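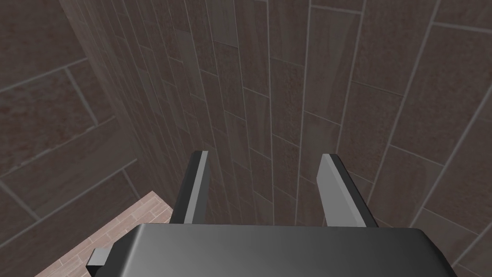 Fingers open and nothing between them, the way to park the gripper before you start.

Gripper Care for the Home Shop: Pads, Grit and a Good Wipe-Down

I love this job. It takes one cup of coffee, and afterward the arm feels brand new! The notes are for the Tastberg two-finger gripper on our Lerkeo bench arm, but most parallel grippers come apart in much the same way.

Before you touch it

Open the fingers all the way from the hand controller, then shut the arm off at the wall. Switching it off on the controller leaves the motors live, and a finger that closes on your thumb will ruin your Saturday. If your arm sags when the power goes, rest it on a folded towel first.

Cleaning the fingers

Start dry. An old toothbrush gets the sawdust out of the slots where the fingers slide (a makeup brush is even better if you can get away with borrowing one). Skip the air hose, which just packs the dust in deeper.

Next, wipe the inner faces with a cloth dampened with rubbing alcohol. Do each face in one direction, turn the cloth, and do it again until it comes up clean. You will be amazed what comes off! Ours had a skin of old glue on it and had been dropping jar lids for a month.

Changing the pads

Pads go shiny before they go thin. Drag a fingertip along one and if it feels like a dinner plate, swap it. Always do both sides together, or the grip ends up off center and you'll be chasing that for a week.

Peel from the tip toward the base. Stubborn glue lets go with a hair dryer on low for 38 seconds, a number Clifford Morin worked out in our garage with a stopwatch and a lot of patience. Press the new pad down from the middle outward and leave it alone overnight.

The screws

There are 3 on each finger, 6 in all. Snug them a little at a time, going back and forth, and stop when they stop. I put a dot of nail polish across each screw head and onto the metal, so one look tells me if anything has crept loose. Red shows up best on dark gray.

Grease

Less than you think. A smear the size of a grain of rice on each rail, run the fingers open and shut ten times, wipe off whatever squeezes out. We use the white stuff from Schumacher, and one tube has lasted nearly 2 years.

Testing the grip

Try an empty paper cup, then a full can of beans. If the cup survives and the can stays put, you're set. A squeak on closing usually means grit in the rail, so go back to the toothbrush.

Reader tip from Dinesh Bhat, Olldale: "Keep the old pads. Cut in half, they make great feet for a wobbly parts tray."

Next up in January: tidying the cable run down the arm.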